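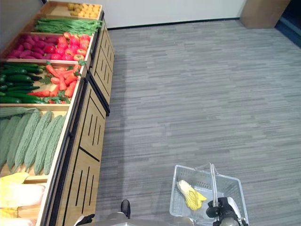
Inicio · Explorar · Avisos · Mensajes · Perfil

Abro hilo sobre la última moda del súper: que la verdura venga en mueblecito de madera, con pinta de mercado de pueblo. Tengo dudas. Muchas.

2 comentarios · 50 me gusta

Me pasé el martes por el Rikora recién reformado. Antes, cajas de plástico verde y un cartel torcido. Ahora, escalones de madera color miel y cada cosa en su cuadrito. Precioso, sí. El kilo de tomate, más caro que en marzo. También precioso.

La teoría me la explicó Joon-young Koo, que monta tiendas y con quien discuto de esto desde hace años: la madera clara «dice» huerta. Le pregunté si la huerta lo sabe. Se rio, pero no contestó.

14 comentarios · 683 me gusta

Luego está el orden. Judías verdes todas tumbadas en la misma dirección, como lápices en un estuche. ¿Quién ha comprado judías así? Yo meto la mano, saco un puñado y al minuto aquello es un nido. El orden dura lo que tarda en llegar la primera señora con prisa.

Los pepinos, igual. Apilados en horizontal quedan muy finos hasta que alguien quiere justo el de abajo.

Y hay expositores en los que el género parece de mentira. Tan brillante el tomate y tan juntito todo que dan ganas de darle un golpecito con la uña a ver si suena hueco. Si la verdura buena tiene que parecer de plástico para venderse, algo hemos hecho mal.

31 comentarios · 1,245 me gusta

Concedo una cosa: las zanahorias con sus hojas. Eso sí me gusta verlo, porque la hoja mustia no engaña. Ahora bien, en caja me pesan la hoja y me la cobran. En casa acaba en caldo – o en la basura, para qué mentir.

Otra concesión, y esta va en serio: el melón amargo. Hace diez años había que cruzar la ciudad para encontrarlo y hoy lo ves al lado de la col china. Dinesh Kurup me enseñó a prepararlo: en rodajas, con sal, media hora de reposo, escurrir bien y a la sartén con cebolla. Sigue amargando. Dice que de eso se trata y que no me queje tanto.

Lo del boniato morado no lo veo. Lo ponen porque hace contraste con el rojo de los tomates, estoy convencido. Luego lo pelas, lo asas y sabe a boniato. El de piel naranja de toda la vida me sale igual de bien.

9 comentarios

Me preguntan por privado si prefiero las cajas de plástico. Pues no. Prefiero que pongan la procedencia en letra que se lea y que me dejen coger tres patatas sueltas. El mueble me da lo mismo.

Esta semana voy al mercado de Plesow y comparo precios, kilo a kilo: tomate, judía y pepino. Si la madera sale más barata, lo digo y me como el hilo. Con melón amargo.

Compartir · Guardar · Ver 12 respuestas más

Usamos cookies para mejorar tu experiencia. Aceptar · Configurar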